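About the Sönmez Family Foundation

The Sönmez Family Foundation is a private charitable organization that supports children and young adults whose families have recently settled in a new country. It awards school grants, pays for language tutoring and makes small loans to parents who are training for a trade.

The Foundation does not charge fees for any of its services and does not accept public funds. 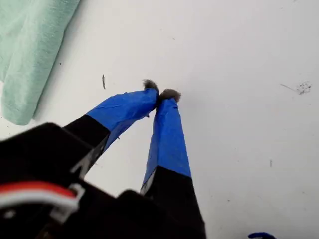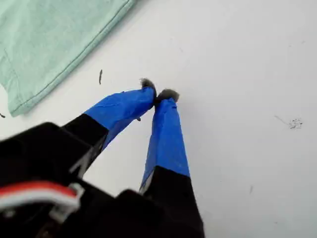
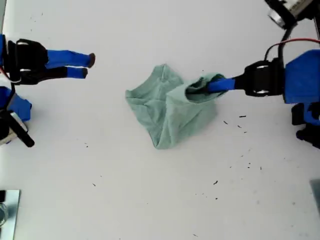
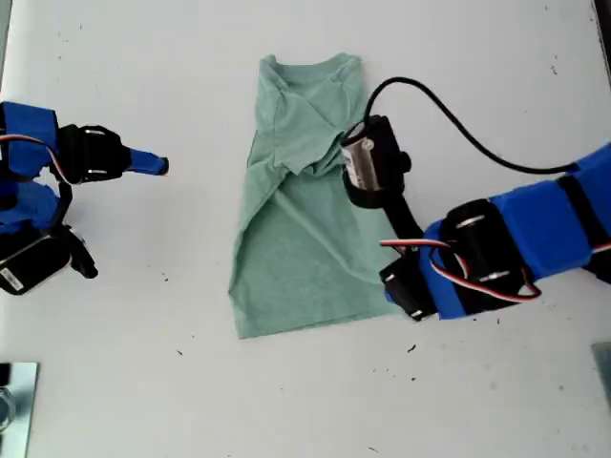
Our History

The Foundation was established by Cengiz Canpolat upon his retirement from the shipping insurance business, with an initial gift from his own savings. He named it for his mother's family, who paid for his schooling. In its first year the Foundation made 60 grants, all of them to students in the Bokcombe school district.

Mr. Canpolat served as chair until August of last year and remains a member of the Board. To date, the Foundation has awarded 3,628 grants. The Bokcombe office continues to handle all applications, including those from families who have since moved out of the district.

What We Fund

School Grants. Each grant is worth $500 and may be used for books, uniforms, transportation or examination fees. A student may receive one grant per school year and may apply again in later years.

Language Tutoring. Tutoring is offered in the language of the student's school and, where a teacher can be found, in the language spoken at home. Parents may attend the evening classes at no cost.

Praltidura Loans. The Praltidura program lends money without interest to parents who are enrolled in a recognized trade course. Repayment begins six months after the course ends. Money repaid is lent again to new applicants and is not used to meet office expenses.

Board and Staff

Şengül Yurt, Chair of the Board
Cengiz Canpolat, Founder and Board Member
Folke Engström, Board Member, Finance
Gönül Gökçe, Director of Grants
Volkan Ateş, Manager, Praltidura Loans

Board members serve terms of four years and receive no pay. A member who is related to an applicant takes no part in the decision on that application.

Applications

Applications for school grants are accepted throughout the year and are reviewed at the end of each month. Forms may be completed in any language. Applicants under the age of 18 must have the signature of a parent or guardian. Decisions are sent by mail, and the Foundation is unable to discuss pending applications by telephone.

Annual Report

The annual report and audited accounts are available at the Bokcombe office during business hours. Printed copies will be mailed on written request.

Page last updated 27/09/2025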